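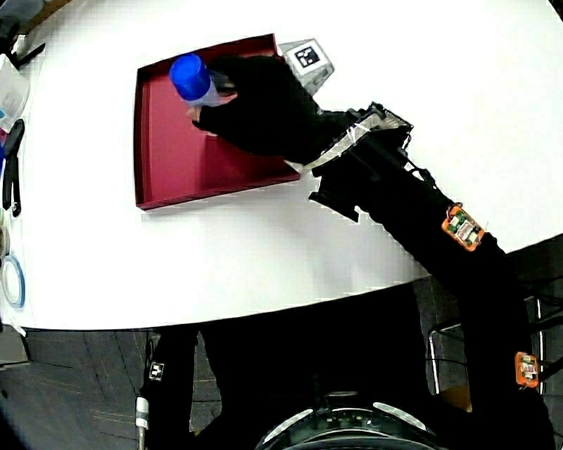
A small blue-capped bottle in a red-maroon cardboard tray.

Cleswood Adel white wood glue, long-term review
July 18, 2018

The Adel is a water-based glue for interior joinery. Cleswood sells it in a squeeze bottle and in a larger refill jug. I switched to it in May after the Furidetti I had used for years went up in price, and have now put it through a run of drawer boxes, two face frames and a set of picture frames in maple and poplar.

Consistency. Thinner than the Furidetti straight from the bottle. On a horizontal edge it levels without brushing. On a vertical edge it will run if the bead is any wider than the line you would draw with a carpenter's pencil. It spreads well with a silicone brush and poorly with a finger, where it starts to drag and ball up.

Open time. The label claims 6 minutes. In a shop at 70 degrees I had closer to 4 on poplar before the surface skinned over. Maple was slower and matched the label. For a drawer box with four corners this is enough. For a carcass with dadoes and a back panel it is tight, and I went back to the Furidetti for those.

Clamping. The instructions ask for 3 hours. I pulled clamps at two on the face frames and one miter opened slightly overnight. The frames left for the full period have stayed closed. Full strength is stated as 24 hours and I did not machine anything sooner.

Strength. I have no test rig. I broke a handful of edge-glued offcuts over the corner of the bench with a mallet. The maple failed in the wood in nearly every case, with a few fibers left on the opposite face. End-grain miters without a spline broke on the glue line, as they do with every glue of this type I have used. The datasheet gives a shear figure of almost 2,000 psi, lower than the Furidetti on paper. For furniture I could not tell them apart.

Cleanup. Squeeze-out goes rubbery in half an hour and peels off with a chisel in one strip. Left overnight it is hard enough to chip a plane iron. Dried residue is slightly yellow on maple and shows under a clear finish, so scrape before sanding.

Storage. Mine thickened after a few weeks on a shelf near the window. A cooler cabinet solved it. The maker says to discard it after freezing.

Compared with the Xavier, which is the budget option at my supplier, the Adel grabs faster and sands cleaner. The Xavier clogs paper badly.

Recommended for small casework and frames. For large assemblies, buy something slower.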